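Brutesmont Burial Society

The Brutesmont Burial Society is a mutual aid group in the hill town of Brutesmont, founded by the tailor Marwan Karaki and a handful of his neighbors to make sure that every family in town, whatever its means, could give its dead a decent funeral. Members paid a small sum each February, and in return the society bought the coffin, hired the bearers and – this was always the part people remembered best – laid on a hot meal for everyone who came back from the graveside.

The society opened with 8 households and had grown to 433 by the time Karaki handed the books over to Ruba Hourani, who kept them in her own front room for many years. 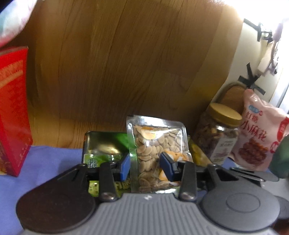 Under Hourani the society also took over the old cemetery on the Lenby road, which holds 1130 marked graves, and began printing a short notice for each member who died. These notices, written for the most part by Jihad Hattar, are fondly thought of in the town and are still used by people looking for their relatives. They give the usual dates and names of kin, but Hattar liked to slip in a favorite song or a well-loved dog as well.

A bound set of 200 notices is kept at the Brutesmont library.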